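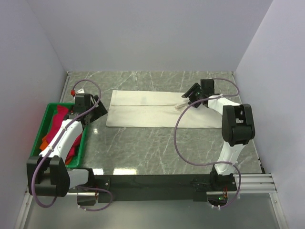 Diltley workshop, Monday, September 2, 2024

Writing this up the same evening, with a cup of tea and my shoes off, before the details go soft. The open day is over, the chairs are stacked, and the arms are parked. I want to get down what happened at the cloth table in particular, as I was on that one for most of the afternoon and I promised the Hulcombe people a page of notes before they plan their own day in November.

We had 11 visitors in the first group and a good many more after lunch, when the families came. The morning group was mostly from Nasrallah, the linen service, and they were lovely company - they handle fabric all day and they looked at our table the way a baker looks at somebody else's bread. The very first thing I was asked was what weight the cream cloth was, and I had to go and find the packet. Note to self: tape a card with the fabric details to the outside of the enclosure, where people can read it while they wait.

The setup was the usual one. Two arms on the black bar along the front, tray of cloths on the left, flat piece out on the marble top to the right of it. We'd talked last week about swapping the marble top for something plain, and I argued for keeping it, and I'm still glad we did, though I'll admit the glare near the front edge bothered me all day. The overhead light comes straight back up at you from there. If you stand close to the bar you get it right in the eyes, and I kept moving people half a step to the side without really explaining myself. Somebody at Hulcombe should check where their lights fall before they put the table down, as it's a nuisance to shift once the arms are bolted on.

What I like about showing cloth is that everyone has an opinion about it. If you show people an arm putting a block in a box they nod and move along. Show them the right gripper coming down over a little bunched bit of beige on a big flat cloth, fingers pointing straight at it, and they lean in, and half of them start moving their own fingers. One gentleman from the linen group told me he would never go in from above like that, he'd slide a finger under the edge and roll it up. I told him we'd tried something close to it in the spring and had spent a long week mostly pushing cloth across the table. He was very kind about it. He also said the faint crease across the middle of the cream piece would have had it sent back at his place, so there's that.

The tray got fewer questions but I think it's the harder half of the job, and I tried to say so. The magenta-red cloth was in there in a heap, with a bit of orange showing at the lower left, and I'd ask people to tell me where one stopped and the other started, and where they would take hold. Almost every child went for the orange. Almost every adult said they'd tip the whole lot out and sort it on the table, which made me laugh, as that's exactly what I do at home. I'd like to keep that question for next time, it got people talking to each other as well as to me.

Timing, for the record. The talk is supposed to last 10 minutes and mine ran well over in the morning, mainly my own fault, because I went off on a long story about the old Uvescombe bench and its one arm. People were polite. In the afternoon I left Uvescombe out entirely and it went much better, with time left for questions and for letting the little ones get to the front. I had to restart the program 2 times, both after lunch and both for the same reason, a timeout on the left arm that I'd seen on Friday and should have written up then. I've put it in the fault log now, entry 293. It clears with a plain restart, so please don't anyone go changing the speed settings on account of it.

A few things to sort out before we do this again:

- The purple cables. They're tidy enough along the left arm, where the white clips hold them to the link, but on the right one the loop comes down over the tabletop in a long sweep, and two separate visitors asked whether it ever snags on the cloth. I said we keep an eye on it. I would sooner be able to say it's clipped. Need to check how much slack the wrist wants at full reach before shortening anything.
- The step stool. We need another one. Smaller visitors couldn't see over the bar and I don't like them being lifted up near moving arms, even with the stop button in my hand.
- Spare cloths. Bring more than we think we need, folded, in a bag, and let people feel them. The Nasrallah group would've been happy with the bag alone, I believe.
- Signs. Ours said "cloth handling" and a good few people walked past expecting a sewing demonstration. "Robots and laundry" might do it.

I also want to thank whoever made the lemon squares, and to say that the quiet spell around three o'clock was useful. I stood there with a woman who had come in with her grandson, and she asked me what the arms do when they get it wrong. So I explained that a missed pick mostly looks like not very much, the fingers close and come up with nothing, and then we have to decide if it should try again in the same place or look somewhere new. She said she knew the feeling from threading needles. We talked for quite a while and her grandson ate, I think, four lemon squares.

Tomorrow morning: go through the afternoon's logs for the left arm timeout, order clips, and answer the Hulcombe email about how much floor space they'll need. I measured it before I left and the number is on the back of my visitor badge, which is in my coat.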